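Taller de orden y clasificación de espacios de juego
Apuntes de la sesión 2 – Los peluches y sus recipientes
Material preparado por Natanael Macedo

81 veces compartido · 20 comentarios

Retomamos donde lo dejamos en la sesión anterior, cuando hablábamos de las piezas de construcción y de lo poco agradecidas que son de guardar. Hoy nos toca algo mucho más blando y, para mí, bastante más simpático: los juguetes de peluche. Ya sé que muchos de vosotros llegáis al curso pensando que un peluche se echa en un cesto y listo, y no os falta razón del todo, pero quien haya trabajado un curso entero en una ludoteca sabe que el cesto hondo acaba siendo un pozo. Lo de arriba se usa, lo de abajo se olvida, y en diciembre aparece en el fondo un conejo que llevábamos meses dando por perdido.

Por eso en este taller insistimos tanto en la bandeja de poca altura. El niño ve de un vistazo lo que hay, mete la mano sin volcar nada y, cuando llega el momento de recoger, tiene un sitio claro donde dejar cada cosa. El borde basta con que frene las piezas para que no rueden. Si podéis elegir el color, uno neutro ayuda mucho, porque los peluches ya traen bastante colorido por su cuenta.

Vocabulario que vamos a usar

Recipiente abierto: bandeja, cubeta o caja sin tapa que queda a la vista durante el juego.
Recipiente de reserva: el que se guarda cerrado y se saca por turnos.
Familia: grupo de juguetes que los niños reconocen como «de los mismos». Puede ser por especie, por color o por tamaño, y conviene que la decidan ellos.
Pieza suelta: la que no encaja en ninguna familia. Siempre hay alguna, y no pasa nada.

Sobre las familias quiero detenerme un poco, porque en la práctica de Gillmont salió un debate precioso. Amnuay Panyasiri había separado los animales de los alimentos de tela, con una lógica impecable, y los niños se lo deshicieron en una tarde. Para ellos el plátano iba con el mono, y el pez iba con la manta azul porque «era su agua». Amnuay tuvo la buena idea de dejarlo así y apuntar los criterios en una hoja – una hoja que os recomiendo copiar, porque se aprende muchísimo leyéndola. El inventario de aquella sala tenía 68 peluches y los niños los repartieron según sus propias historias.

Cómo se recoge, paso a paso

Primero se avisa, con tiempo y con cariño, de que el juego va terminando. Después se acerca la bandeja al lugar donde están los juguetes (y no al revés, que es el error que cometemos casi todos al empezar). Los peluches grandes entran antes y se colocan hacia un lado; los pequeños van llenando los huecos. Se dejan tumbados, sin apretar. Si la bandeja rebosa, se pasa una familia al recipiente de reserva, y al día siguiente se cambia.

Las tapas y los tableros que quedan sueltos se apoyan donde no estorben el paso. Parece una tontería, pero en una sala estrecha se nota.

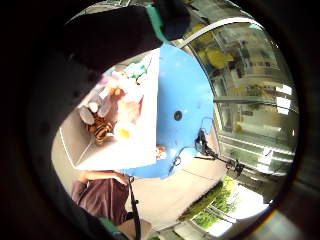 Departamento de Educación Infantil y Juego – Aula Taller Skistthorpe

El tigre de rayas naranjas y negras y el huevo frito, si lo miramos bien, plantean la misma duda que tuvo Amnuay: un animal y algo que parece comida comparten bandeja gris, con otras piezas de tonos rosados, verde menta y azul pálido. ¿Los separaríais? Pensad qué familias podrían salir de ahí y qué criterio os parece más fácil de explicar a un grupo de cuatro años. Se puede ordenar por colores, claro que sí, y queda muy bonito, aunque a mí me gusta más preguntar antes quién vive con quién.

Para la próxima sesión

Traed una lista de los juguetes blandos de vuestra sala o de vuestra casa, agrupados de dos maneras distintas. Si podéis hacer una de las dos con niños delante, mejor todavía. Anotad también qué recipiente usáis y si desde arriba se ve todo lo que contiene. Leeremos las listas en voz alta y luego pasaremos a los disfraces, que ocupan muchísimo y tienen su propia guerra con las perchas.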